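Housekeeping Skills 1 - Week 6 handout
Bathroom sinks, counters and cloths
Gralinholm, teaching flat, both groups
Notes: Éabha Horgan (Bahman's group use these too, ignore the old sheet)

Carry on from last week. We did mirrors and tile, didn't get to the basin. Today basin + counter, then the cloth sort if time. Bring the checklist you started, not a new one.

Before you touch anything

Clear the counter first. Everything off, including soap dish. People wipe round things and leave rings.
Look in the basin before you run water. Guests leave rings, lenses, hair ties. Anything small goes in an envelope, room number on it, to the desk.
Plug out, strainer out if there is one.
Gloves on. Yes even for the short ones.

Order of work

1. Rinse basin, warm water, no product yet
2. Product round the inside wall, high up, let it run down
3. Leave it 2 minutes. Do the faucet while you wait
4. Sponge the wall, then floor of basin, drain last
5. Rinse, push the dirty water to the drain with your hand
6. Counter
7. Dry everything. Faucet last of all

Drain last - if you start there you drag it all back up the sides. This was the most common mark lost in November.

Stone counters

Shahab asked about this so writing it down properly. No vinegar, no limescale spray, no cream cleaner on natural stone. Marble is the worst for it, you get a dull patch and it does not buff out. Granite is tougher but same rule in this class. If you don't know what the stone is, treat it as marble. Neutral cleaner, soft cloth, dry straight after.

Dark and shiny ones show everything: streaks, lint, dried drops. Wipe in one direction, back edge to front, then crouch and look along it toward the light. Standing over it you will miss half.

Matte black taps

Not the same as chrome. No abrasive pad, no bleach, no polish (leaves a greasy shine). Damp cloth then dry cloth. Get under the spout and behind the base, water sits there. Lever up, wipe underneath, lever down. 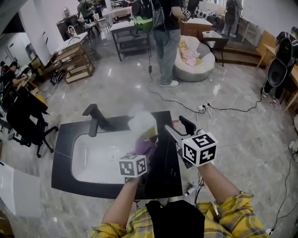
Fig. 1. White basin in a black veined counter, matte black faucet. Purple cloth in the basin.

Cloths

Colors as per the Nurnville chart on the door. Learn it, it is on the test. One cloth for basin, a differnt one for the counter, never the floor one on either. Fold in four so you have clean faces to turn to. Wring it out, don't leave it bunched in the sink when you go on to the next job - goes sour and can block the drain.

Wash at 40, no softener. Softener coats the fibers and they stop picking up.

Assessment

Practical, in pairs. Golnar with Mahsa, rest as on the list. Basin, faucet, counter, floor round the base. Checklist counts for 90 of the marks, the other 10 is the written bit on surfaces.

For next time

Read the Park chapter on stone and grout, skip the part on sealing. Write half a page: which surfaces in your own bathroom would you not use acid on and why. Hand in on paper pleas, not by phone.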